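Teaching a two-arm robot to pack a lunch bag

12 comments
49 shares

This guide covers recording demonstrations by remote control for a task that needs both arms: one holds a soft bag, the other handles a lunch container. It was written for the two-arm bench at Britbridge, using the Enik control handles and the Girnus recording software. If you drive your arms with something else, the button names will differ but the order of work is the same.

You should already have both arms homed and the cameras running. If you haven't driven the arms before, spend a session moving single objects about the table first. Bags are a poor place to learn.

1. Set out the table

Clear everything that isn't part of the task. Put the bag on one side, within easy reach of the arm that will hold it, and open the zip fully by hand before you record. Working a zip is a separate task and we record it separately.

Put the container and the toy fruit on the table in front of the other arm. Change the positions a little between recordings -- a hand's width is plenty. If the fruit is always in the same spot, the robot will learn the spot and ignore the fruit.

Check that no cable can sweep the table when the arm swings across. Move each arm by hand to its furthest point and watch the slack.

2. Take hold of the bag

Bring the holding arm down to the top edge of the bag and close on the fabric near a corner. Take a good fold of it. A pinch at the very edge will slip as soon as anything pushes against the bag. Then raise the arm until the fabric is taut but the base is still on the table.

Keep the strap out of the way. Let it fall to one side before you close the gripper, and if it ends up across the opening, stop and start again. Do not reach in and move it while recording, or your hand will be in the data.

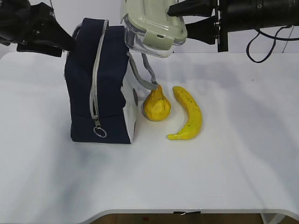
Once the bag is steady, leave the holding arm alone. New operators tend to keep correcting it, and those small movements get copied. Rest your hand on the Enik handle without pressing and let the other arm do the work.

3. Pick up the container

Approach slowly and stop just short of the container. Line the fingers up with its sides, then close in one movement. The trigger on the handle is proportional, so a half press gives a half-closed gripper. Squeeze until you feel the handle push back and then hold it there. Pressing harder bends thin plastic and can pop a lid open.

Lift straight up before going sideways. Go high enough to clear the fruit and the top of the bag.

Use the wrist view for the last part of the approach and the table view for everything else. With only the wrist view, people lose track of where the other arm is. The Girnus screen can show both side by side: open Layout and choose Split.

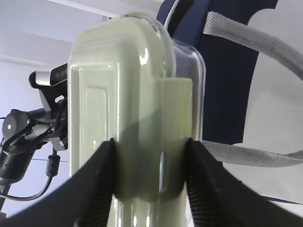
If the container turns in the grip, you have 3 choices. A slight tilt can be put right by turning your own wrist. If it has swung a long way, set it down on the table, let go and take hold again, and keep the recording, as the robot needs to see recoveries too. If it drops, stop and mark the take as failed.

4. Lower it into the bag

Bring the container over the opening, tilt one end down and let that end go in first. Open the fingers only when the weight is off them. Draw the arm straight back up, with the fingers no wider than they need to be, or they will catch the lining.

Pack the fruit afterwards in the same way, one piece at a time. Release the bag last and bring both arms back to their start positions before you press Stop.

5. Check and label

Play each take back at normal speed. Look for long pauses and for any moment when the arms touch. Pauses are the commoner fault. A robot trained on hesitant driving will hover over the table in the same way. Trim dead time at the start and end, but never cut from the middle.

Label the take with the task name, the operator's initials and the result. We keep the same label list as the Mottram bench so the two sets can be joined later -- please don't add new ones without asking.

How many takes

Our first usable set had 49 good takes, recorded by 4 operators. Stop for a break after 12. Driving gets careless when you are tired, and it is quicker to rest than to sort through bad recordings the next morning.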